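Frequently asked questions - Seat cushions and covers, washing, sizes, returns

Last updated February 14, 2024

We get many letters with the same questions, so we have put the answers together on one page. If your question is missing, please write to us through the contact form. We are a small workshop in Skemberg and we read all messages, but in August we are closed and the reply will take longer.

ORDERING AND SIZES

How do I measure my chair for a cushion?

Measure the seat at the widest place and at the deepest place, from the front edge to the backrest. Do not measure the old cushion, as old cushions become flat and spread to the sides. If your chair has arms, measure also the distance between them at the height of the cushion. When the seat is narrower at the back, send us both widths and we will cut the cushion to that form.

Should the cushion be the same size as the seat?

We advise to make it a little smaller than the seat. A cushion that goes over the front edge will bend down with time and press under the knees. For benches it is different. There the cushion can go to the edge on all sides, and many customers prefer it this way.

What is the difference between Toltden and Tindulau?

Toltden is our firm cushion, with one block of foam inside. It is meant for dining chairs, office stools and benches where people sit upright. Tindulau has a foam core with a soft layer on top, and it gives more under the weight. It is better for reading chairs and window seats. Both have the same covers, so you can order a Toltden cover for a Tindulau cushion if the size is the same.

I am between two sizes. Which one do I take?

Take the smaller one for a chair with arms and the larger one for a bench. If you are still in doubt, you can order a custom size. It costs more than a standard size and cannot be returned, so please measure again before you pay.

Can I order only the foam?

You can. Choose "insert only" on the product page. The foam comes in a thin inner cover, which should stay on. Without it the foam rubs against the outer fabric and begins to crumble at the corners.

Do you send fabric samples?

We send up to 4 samples free of charge. Please look at them in the room where the cushion will be, both in daylight and in the evening with the lamps on. Blue and gray fabrics change the most between the two, and this is the most common reason that customers write to us that the color is different from the website.

CARE AND CLEANING

How do I wash the cover?

Open the zipper, take out the insert and close the zipper again before washing. Turn the cover inside out. Wash it in cold water on the gentle program with a mild liquid detergent. Please do not use bleach or fabric softener. The softener stays in the textured fabrics and makes them look greasy after some washes.

May the cover go in the dryer?

We do not recommend it. The cover can shrink, mostly in the length, and then it is difficult to close over the foam. Hang it over a rack with the zipper at the bottom. If you put it back when it is still a little damp, it will stretch to the right form, but then leave the cushion standing on its side until it is fully dry.

What do I do when somebody spills coffee or juice?

Press a clean white cloth on the spot and lift it. Repeat with a dry part of the cloth until it takes up no more. Do not rub, since rubbing pushes the liquid into the foam. After this, use a cloth with cold water and one drop of dish soap, always from the outside of the spot to the middle. If the liquid went through the cover, take the insert out and let it dry separately.

Can I wash the foam?

Please do not put foam in the washing machine. It takes a lot of water, becomes very heavy and can tear, and it is also not good for the machine. You can clean the surface by hand with a damp cloth. If the foam has a bad smell, put it in a dry place with moving air for 2 days and turn it a few times.

Small loops come out of my fabric. Is this a defect?

Usually it comes from a belt, a key or the nails of a cat. Do not pull the loop and do not cut it. Push it to the inside with a blunt needle. If many loops appear in the first weeks and you have no pets, send us a message and we will look at the matter.

How do I get the creases out?

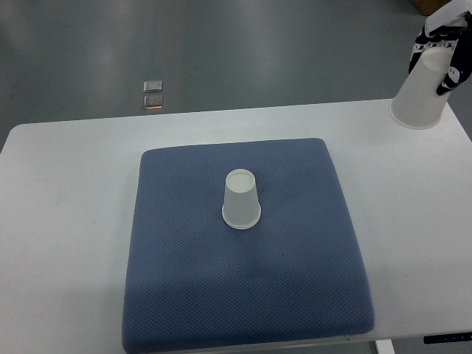
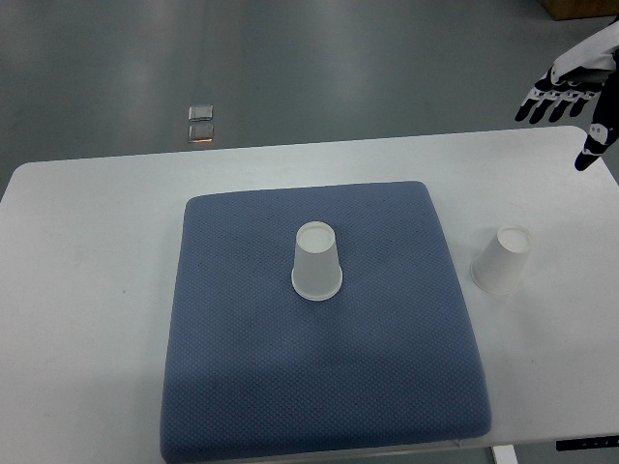
Blue square cushions with a textured cover 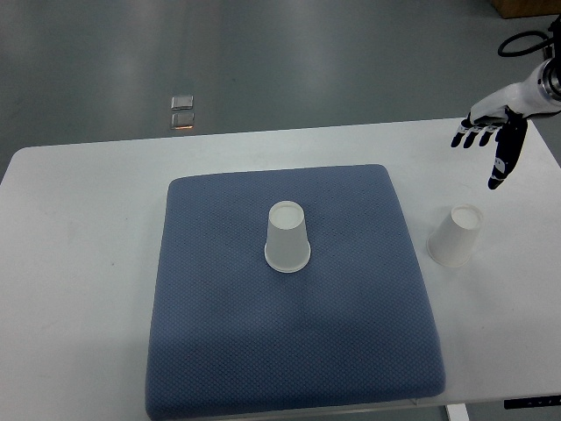
How often should I turn the cushion over?

Turn it every 2 weeks if you use it daily. Turn it upside down one time and rotate it from front to back the next time, so that all four sides get the same use. A Tindulau cushion has the soft layer only on top, so it should be rotated but not turned upside down. You find the top by the small label next to the zipper.

My cushion has a hollow in the middle. Can it be repaired?

A light hollow is normal, and the foam often comes back after a night without weight on it. If it does not come back, the insert is worn out and we suggest a new one. The cover can be used again. We can not fill up old foam, and we also advise not to put extra wadding under the cover, because it moves to the corners.

The cushion slides on my chair. What helps?

The simplest help is our Harb underlay, a thin non-slip mesh that you cut with normal scissors. Cut it a finger smaller than the cushion on every side so that it is not visible. For chairs with an open backrest you can order ties. We sew them to the cover at the two back corners, and they must be ordered together with the cover.

Can I leave the cushions outside?

Our standard covers are for indoor use. They can be on a dry balcony for an afternoon, but strong sun takes away the color and the foam keeps the moisture of the night. If your cushion was in the rain, take off the cover as soon as possible and stand the foam on its edge.

How do I store cushions for the winter?

Clean them first and be sure that they are dry. Put them flat in a cotton bag or an old pillowcase. Plastic bags keep moisture inside. Do not put heavy things on top and do not use vacuum bags, since foam that was pressed for months may not come back to its full height.

SHIPPING, RETURNS AND GUARANTEE

How long does delivery take?

Standard sizes leave the workshop as soon as they are packed, and you receive a message with the tracking number. Custom sizes are cut after the order and need more time. The expected date is shown in the cart before you pay.

My cushion looks too flat after unpacking. What is wrong?

Most probably nothing. Take it out of all packaging and let it lie in a warm room overnight. In cold weather the foam is slower. If it still has not its full height after that, send us the measured height and your order number.

Can I return a cushion that I have tried?

You can sit on it at home as you would do in a shop. We accept the return when the cushion is clean, without pet hair, and the label is still on it. Please do not wash the cover before sending it back. Custom sizes and fabric that was cut for you are excluded.

What does the guarantee cover?

It covers the seams, the zipper and the form of the foam under normal home use. It does not cover fading, stains, damage by animals or covers that shrank in the dryer. Keep the order number, we do not need the paper receipt.

Do you make cushions for cafes and waiting rooms?

We do, and for this use we recommend the Toltden in one of the stronger fabrics. The largest order we can take at one time is 400 pieces. Please write to us early with the sizes and the name of the fabric, and ask for two sets of covers, so that one can be in use when the other is in the wash.

Where can I see the cushions before I buy?

In our showroom in Skemberg, next to the workshop. You can bring your chair if it is easy to carry, and we will try the different cushions on it. Please make an appointment through the contact form.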